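Plamatness (robot learning method)

Plamatness is a method for teaching a robot arm to push objects on a tabletop by following short spoken or typed requests. It was developed by Padmavathi Rodrigues and Ravindran Lobo at the Bruncombe robotics lab and grew out of a January workshop on language and motion. Its great appeal is how little it asks of the robot: one straight rod, a flat surface, and a handful of plastic shapes are enough to study some surprisingly hard questions!

Background

Earlier pushing systems usually worked toward a fixed goal, such as a target picture of the finished layout. A Plamatness robot gets a sentence instead, for example "move the green cylinder over to the blue cube," and the sentence can change while the arm is moving. The policy reads the newest request together with the current camera view and picks the next small motion of the rod tip.

Setup

The work surface is a wooden board fastened over a blue pegboard. Shapes come in a few plain colors, and some requests can only be understood by using color and shape together, as with a red star and a green star on the same board. Long pushes are the real showpiece. A block standing far from the rest has to cross a lot of open wood, and a round one tends to slip off to the side of the rod, so the policy must keep correcting its line.

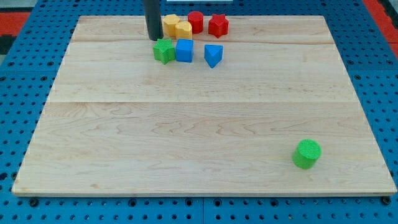

Training

The first version learned from 1,912 recorded pushes made by people steering the arm by hand. Keerthana Chettiar later wrote the labeling tool, Clotura, which lets a person watch a recording and describe any stretch of it in their own words. One recording can give many sentences this way, a wonderfully thrifty use of robot time.

Results

In the main test the method completed 85 of 100 short requests. Most failures came from crowded groups, where pushing one block also moved its neighbors. Jolene Bright repeated the test with requests that changed halfway through and found that the arm usually switched goals within a few motions. Work on separating tightly packed blocks is continuing.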